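Review: Basus two-arm garment folding policy, as released
Reviewed by Deolinda Correia
2026-05-26

Basus is a training recipe and a set of policy weights for folding short-sleeved tops with two low-cost arms. It comes from the Eskola group and is distributed with a demonstration set of 200 episodes. I reviewed the weights, the training code and the write-up together. The write-up is short and leaves out several things a second lab will want, so part of this review covers setup.

Method

The policy takes joint positions and camera images and outputs a chunk of joint targets for both arms. Chunks overlap, and the overlapping predictions are averaged with a weight that favors the newer ones. None of this is new. The contribution is in how the demonstrations are cut. Each episode is split at every regrasp, and each segment is labeled with the state of the garment when it begins: bunched, partly open, or flat. The label is an extra input during training and is predicted by a small classifier at run time.

The authors argue that most folding failures come from starting a fold on a garment that has not been opened enough. The segment label is meant to hold the policy in the opening phase until the classifier is satisfied. This is a reasonable idea and cheap to add to an existing pipeline. I had it running in our own code in an afternoon.

Setup

Hardware is two blue printed arms with hobby-class servos on a white table, clamped framing, and one light green top as the test garment. We used the Nano build of the inference code, which drops the image resolution and skips the optional depth input. Calibration follows the Gokcombe procedure. Gareth Goodall checked it before each block of trials.

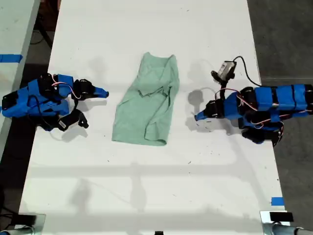
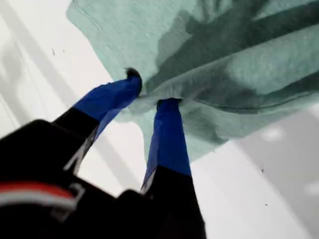
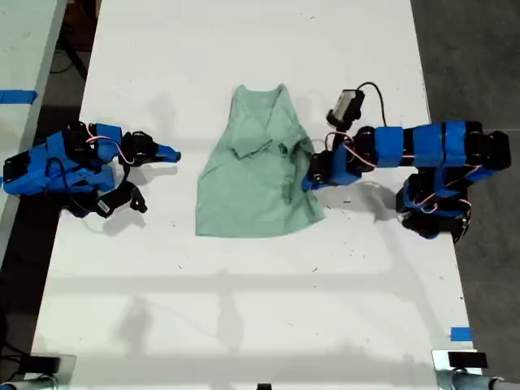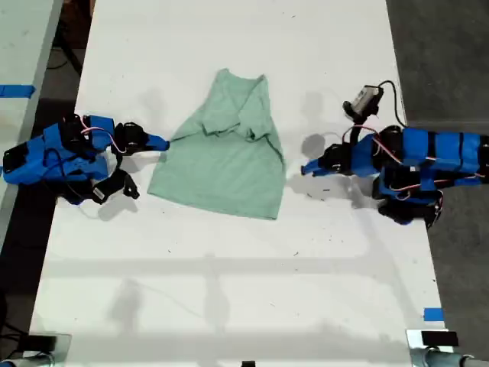 Results

We ran two blocks of 20 trials. In the first block the garment was dropped onto the table from a fixed height. In the second it was laid flat and then one sleeve was turned in by hand. The policy did clearly better on the second block, as the write-up would lead you to expect. With the label input disabled, the gap between the blocks widened, and nearly all of the loss was in the dropped garments. That supports the main claim.

The weak point is the classifier. It confuses "partly open" with "flat" when a sleeve lies across the body of the shirt, and the fold then begins with the sleeve trapped. The policy does not recover from this. Retraining the classifier on wrist views as well as the overhead view removed some of these errors, at the cost of slower inference.

Grasping is acceptable. The closed fingertips hold a gathered fold well enough for a lift, but a pinch taken well inside the hem drags more cloth than intended. Hem grasps are better, and I would have liked to see them marked separately in the training data.

Documentation

Incomplete. The default config points to checkpoint 3831, but the results table was produced with a later one that is not in the download. The July release is supposed to fix this. Camera exposure is not given anywhere, and the classifier is sensitive to it. Servo gains are listed for one arm only. We used the same values on both and had no trouble.

Recommendation

Worth using if you already have a two-arm setup and a chunked policy that stalls on bunched cloth. Take the segmentation script and the label input, and train your own classifier under your own lighting. I would not adopt the released weights as they stand. Our trial logs and the retrained classifier are available from me on request.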